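Home | Journal | Current Issue | Archive | About | Contact

4. Why households hold on to old computers
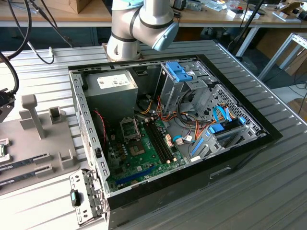 In our first round of interviews we asked people a question that we thought would take a minute or two to answer, and it regularly took up the whole visit. We asked what had become of the last computer they stopped using. Most of them knew exactly where it was. It was under the stairs, or behind the winter coats, or on a shelf in the garage next to the paint, and more than one person got up in the middle of a sentence to go and look at it for our benefit (we were always glad to follow along).

The mail survey went to 3,820 addresses in the Pratum area, and 3,000 of them sent back a form we could use, a better return than any of us had dared to hope for. We owe a good part of that to the plain wording of the form, which was borrowed from an earlier study of old furniture, and to the stamped envelope. Of the households that answered, 80 percent said they had at least one computer at home that had not been switched on in the past year. The other 20 percent had none, although several of them wrote in the margin that they had only just cleared one out.

The reasons people gave fell into groups that overlap a good deal, and we would ask the reader not to treat the borders between them as firm. The largest group spoke about what was stored on the machine: family pictures, tax papers, letters from a parent who had since died. A second group spoke about money. They remembered what the computer had cost, and it felt wrong to them to hand over for free something they had saved up for. The third group simply did not know where it could go. Pratum has had a drop-off point at the Kwiatkowski yard for years, open until four in the afternoon, and yet many people living a short drive away had never heard of it — or had heard of it and believed it took only scrap metal.

We were a little surprised by how seldom people mentioned repair. Desktop towers are, after all, among the easier household machines to open up and take apart, and the parts inside can often be put to use somewhere else. Figure 4 shows a desktop tower with its side panel off. When we raised the subject ourselves, people were friendly about it but doubtful. They told us that they would not know what they were looking at, or that a shop would charge more than the thing was worth. The two shops in the area that still take in older desktops, Trorix and Grikus, both told us much the same from their side of the counter. Customers come in wanting their files saved, and once they have them they tend to carry the old case home again.

Figure 4. Desktop computer tower with the side panel removed, showing the power supply and motherboard.

It would be easy to read all this as plain neglect, and some earlier writing on the subject does so. Having sat in so many kitchens, we find that hard to accept. Keeping a computer in the closet is a way of putting off a decision, and people had often thought about that decision with some care. One woman had moved hers through three apartments. She told us she was waiting for an afternoon with nothing else in it — and then she laughed and offered us more coffee.

Section 5 takes up the drop-off point itself, and looks at what changed after the June mailing.

Print this article | E-mail this article | Share (20) | Comments (3)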